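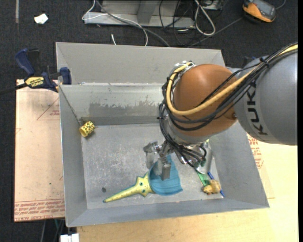 Figure 5.1 Sand toys in a sheet-metal bin. The blue-bladed shovel lies on a scuffed floor between sloping walls.

Chapter 5
The Bin at the End of the Day

Most advice on tidying begins with a container. Buy the right box, the argument goes, and the mess will sort itself out. Readers who have worked through the first four chapters will already suspect that this is too good to be true, and this chapter sets out why. It deals with the open bin: a single large space, without dividers, into which things of many shapes are put together.

Open bins are popular for a plain reason. They are quick to fill. A child of three can use one without being taught, and so can a tired adult. What the catalogues leave out is the other half of the job, which is getting things back. A bin that takes ten seconds to fill may take several minutes to search, and the search usually ends with half the contents on the floor. When a seller says that a bin "saves time", you should ask whose time, and at which end of the day.

5.1 What the shape of a bin does

Look again at Figure 5.1. The walls slope. Sloping walls are often praised because they guide things towards the middle, and for balls and other round objects the claim is fair. Flat and awkward things behave differently. A toy shovel has a wide curved blade at one end, and a blade of that kind does not roll anywhere. It comes to rest where it lands, and smaller things can slide underneath it and stay out of sight. The slope also costs floor space. A bin measured across the top will always sound bigger than it is, and the top is the measurement most often printed on the label.

Depth matters more than most buyers think. In a shallow bin the contents lie in one layer and you can see nearly all of them. In a deep one you see the top layer and remember the rest, or believe you do. We shall return to this point in section 5.4, where memory is put to a fair test and does badly.

5.2 What the material does

Sheet metal has a good name for toughness, and on the whole it has earned it. It does not split as thin plastic does, and sand can be tipped or brushed out of it. But tough is a different matter from unmarked. The floor in the figure is scuffed, and the inner back wall has a ragged patch of darker grey where the surface looks worn or unevenly painted. Which of the two it is cannot be settled by looking, and students should resist the urge to guess. Marks on a bin are poor evidence of how it has been treated. A heavy knock and a long spell of light use can leave much the same trace.

Metal is also loud. Nurseries that change from fabric tubs to metal bins tend to mention this within the first week – the staff, at any rate, do. A mat on the floor of the bin cures most of the noise, though it then has to be lifted out and shaken.

5.3 A small trial and its limits

The Skullden playroom study is quoted in many handbooks as proof that one large bin beats several small ones. It is worth reading with care. Two rooms, Imen and Sezer, were given the same set of outdoor toys. Imen had one open bin and Sezer had a row of small boxes. Putting away was timed over 23 sessions, and Imen finished sooner in most of them.

So far, so good. Yet the study timed putting away and nothing else. Finding a wanted toy the next morning was left out. The children in Imen were also older, a fact given only in a note beneath the last table. A later trial at Jarkov did time the finding, with a limit of 45 seconds for each toy, and there the small boxes came out ahead for anything shorter than a spoon. For long-handled toys there was little to choose between them.

Neither trial is worthless, but neither will bear the weight that has been put on it. Treat with the same caution any leaflet that speaks of "1000 happy families" and does not say what they were asked.

5.4 Before you read on

Choose a bin, drawer or basket at home that holds mixed things. Without opening it, write down everything you believe is inside. Then empty it on to a sheet and compare. Keep both lists, as you will need them for the exercise on labels in Chapter 6.

When you put the things back, put the flat and wide ones in last and note how far down you can still see. Leave the container in normal use for a week and look again. If the flat things have worked their way to the bottom, consider hanging them up – a row of hooks is dull, cheap and rarely advertised.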